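Finished Telline last night. 62 hours on the clock, and I'd say 20 of those were me reading item descriptions for boots I never wore. A thread, with no story spoilers past the first town.

First, the map. Nurholm is the opening region and it has 400 collectibles in it. The quest log calls them "optional" and then puts a counter for them on the pause screen, next to the clock, in red.

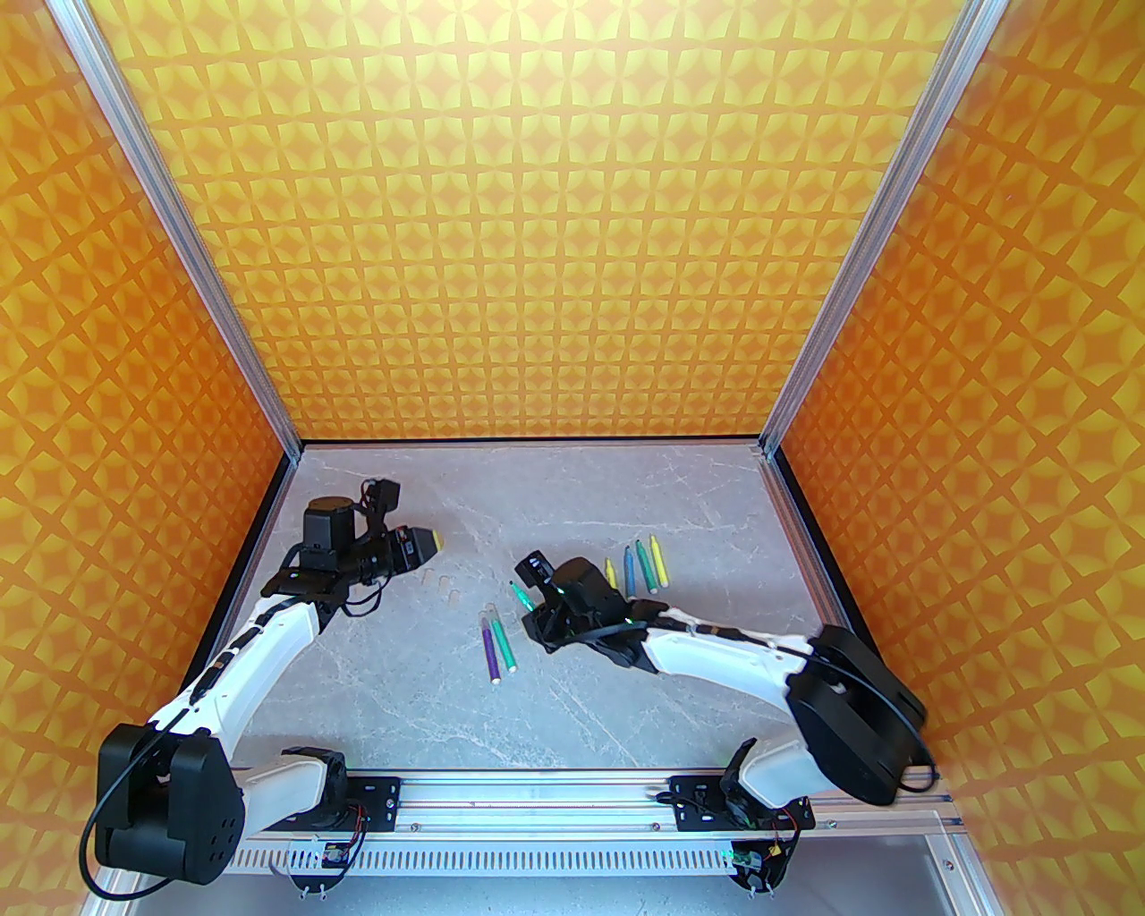

Orange and yellow, all the way round.

I stopped at 64. Sixty-four little brass owls. The reward for the first fifty is a hat. The hat has worse stats than having no hat.

Combat is great, though. Parry timing is generous, the spear feels heavy in the right way, and enemies stop attacking while you're in a ladder animation - a courtesy more games should adopt.

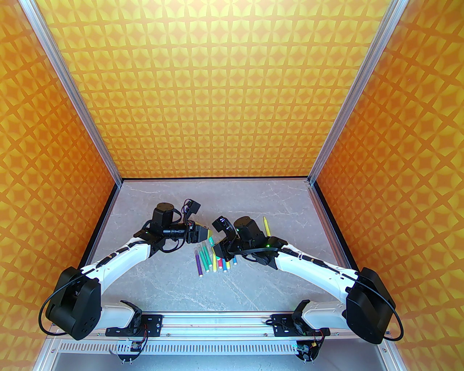 Ploser

5/8/25

Shahbazi Pass is where it gets mean. One checkpoint at the bottom, one at the top, and between them a goat. The goat has 996 health. I had a spear and a bad hat.

I beat the goat on what I'm going to call my third try. Please don't look at my profile stats.

The port on my aging PC ran fine apart from the rain. Every time it rains the frame rate drops to a slideshow, and the weather system seems to know when I'm fighting something. They said back in January that a patch was coming. It did come, and it fixed the font on the credits.
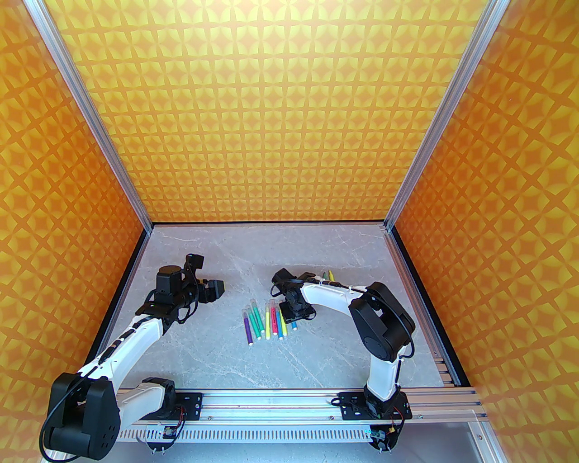 Anyway, the side quests are where the writing gets good. There's one about two brothers fighting over a rowboat that I'd put up against the whole main plot, and it's over in ten minutes. You can miss it completely if you take the bridge, so don't take the bridge.

Would I recommend it? Yes, on sale, to someone who likes goats or owls. I've already started a new save. I'm up to nine owls.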